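4.3 Checking the contact flag before you trust it

The Trelero labeler gives each frame three things: a mask for the hand, a mask for each object part, and a contact flag that says whether the two are touching. The masks are decent. The flag is the one to watch. It arrives with a confidence score that looks very sure of itself, and the score is computed from the same masks the flag is, so a bad mask can give you a wrong flag at 0.98. Do not read the score as a second opinion.

Work through this section after you have installed the labeler (4.1) and loaded a calibration file (4.2). Run it again whenever you change the model weights, even if the release notes say "no behavior change."

Before you start

You need a recorded session with at least one stretch where the hand is clear of every object and one where it is plainly touching something. The Wavola sample set has both and holds 2,595 frames. You do not have to label all of them.

Note: The sample set was recorded against a plain backdrop. Passing on it tells you the software is installed correctly. It says very little about your own bench, with its cables and coffee cups.

Steps

1. Open the session in the viewer and switch off Smooth Flags under View > Overlays. Smoothing is on by default. It fills in short gaps and makes every run look better than it is.

2. Set the hand class by hand. The Auto setting picks between "bare" and "gloved" from the first frame only, and if the hand comes in later it has nothing to go on and settles on "bare." For dark gloves choose Gloved, then Dark.

3. Leave the contact margin at 3 pixels for now. The quick-start card tells you to raise it if you are missing contacts. You will indeed miss fewer. You will also collect a pile of false ones every time a finger passes in front of something.

4. Run the labeler on a short range. Frames 1 to 1,009 of the sample set will do, and should finish while you are still reading this page.

5. Scroll through the result with the hand mask on and the object masks off. Look for fingers that have merged into one blob. With black mesh fabric the narrow gaps between fingers get swallowed easily. A merged mask is wider than the hand, and a mask that is too wide will find contact where there is none.

6. Now switch the hand mask off and the object masks on. Turn on Split Parts. Objects made of several colored pieces should come back as several masks. If two neighbors of a similar color come back as one, raise Edge Weight one notch and run the range again. More than two notches and the labeler starts to treat printed artwork as separate parts.

Caution: Changing Edge Weight clears any corrections you have made by hand in the current range. There is no warning box and Undo does not bring them back. Export first.

7. Open the part list in the side panel and compare it with what you can see for yourself. A cartoon face printed on an object is not a part. If one shows up in the list, right-click it and choose Merge Into Parent. The "Learn From This" checkbox in the same menu has had no effect that we could measure in version 9, so tick it or don't.

8. Check the cast-shadow setting. A soft shadow on a white floor can be taken for the lower edge of an object, which then reaches out toward the hand. Set Floor to Matte Light and watch whether the masks pull back. If they don't move at all, your calibration file is probably not loaded, whatever the status bar says.

9. Find a frame where the hand is in view and clear of the object, and read the flag. It must say No Contact. Try this on the toy xylophone sequence. With Split Parts on you want eight separate bars in the list, running from the long dark green one to the short purple one, and none of the printed characters under them. The fingers hang well off to the upper right with open white surface in between. If the flag says Contact on a frame like this, go back to step 5 and leave the margin alone. Lowering it would only hide the bad mask.
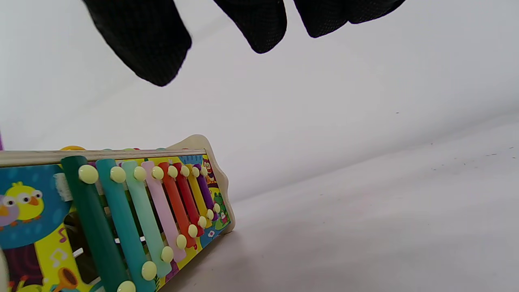

4.4 Signing off a run

1. Export the range as a plain table. The PDF report leaves out every frame where the flag changed more than once in a second, and those are the frames you want.

2. Pick flag changes from the table and look at them yourself in the viewer. The summary page will offer you an "agreement rate." It compares the labeler with its own previous run.

3. Write the weights version and the contact margin in the session notes. Both go missing from the file header when a session is copied to another machine.

Reader comments

Francine MacPherson, Aug 4, 2020
Step 2 explains a month of bad data for us. Could the Auto setting please just be removed? I can't think of a case where I'd want it.

benchrat
Edge Weight at two notches still joined red and orange on our set. Dropping the viewer gain before export fixed it, which makes me wonder what exactly the labeler is reading, the raw frames or the display.

ultal_tools
@benchrat It should be the raw frames. We saw the same thing here, though. The September build is supposed to deal with it. I'll believe it when I've run it.

Contact: Trelero documentation desk, Ultalthorpe | © Brynjólfsdóttir Software | Back to top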